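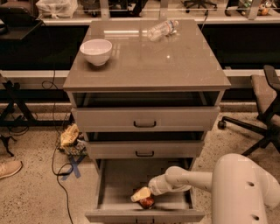 A bowl and a water bottle on a grey cabinet.

I'd never given a thought to air in classrooms until Romana Vrabec handed me a monitor the size of a biscuit and sent me round Nondton Primary with it. She runs the school air project there, and she's wonderfully nosy about windows! By the end of lessons one room had gone past 1000 on the little screen - stuffy enough to make me yawn. We opened four windows and had a chat in the corridor. It read 450 when we went back in, and Romana wrote that down too.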